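# Demonstração de Lulton

A **demonstração de Lulton** foi uma apresentação pública de desmontagem e montagem robotizada de computadores, realizada em 25 de abril de 2021 nas instalações da empresa Atomo. Recebeu 277 visitantes e teve por tema o manuseio de discos rígidos em computadores de mesa usados.

## Estação de trabalho

O computador fica deitado sobre uma bancada, sem a tampa lateral – posição que deixa as baias acessíveis por cima. O disco é manuseado junto com o seu suporte plástico azul. 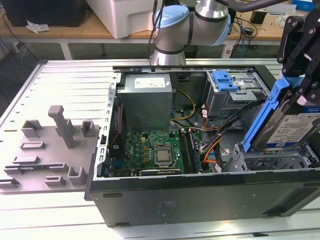
O programa de movimentos foi escrito por Ardalan Ahmadpour com o sistema Praltik, que divide a tarefa em seis etapas. Cada sessão durava 45 minutos, com tempo para perguntas do público.

## Manuseio do disco

A garra segura o conjunto por uma das extremidades. Um dos discos usados era um WD Blue de 1,0 TB.

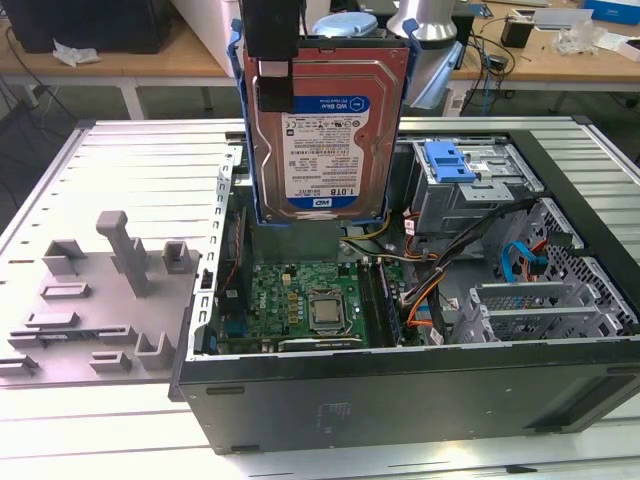
*Cadernos Talebi*, n.º 6, p. 45

Segundo o relato publicado nos *Cadernos*, o alinhamento com a baia foi o ponto mais discutido pelos visitantes. Entre um movimento e outro, o disco pode ficar de pé num gabarito cinza, ao lado do computador.
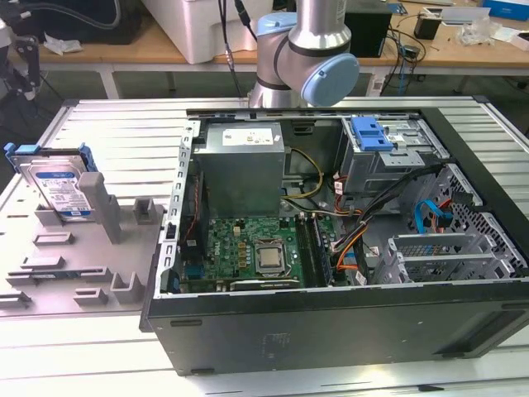 Jericho Salazar, responsável pelas visitas, conduziu as sessões e explicou as diferenças entre modelos de gabinete. O projeto previa chegar a cerca de 3398 ciclos registrados até outubro – meta divulgada no encerramento.

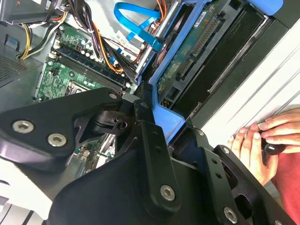
## Ver também

- Reciclagem de equipamentos eletrônicos
- Robô industrial
- Disco rígido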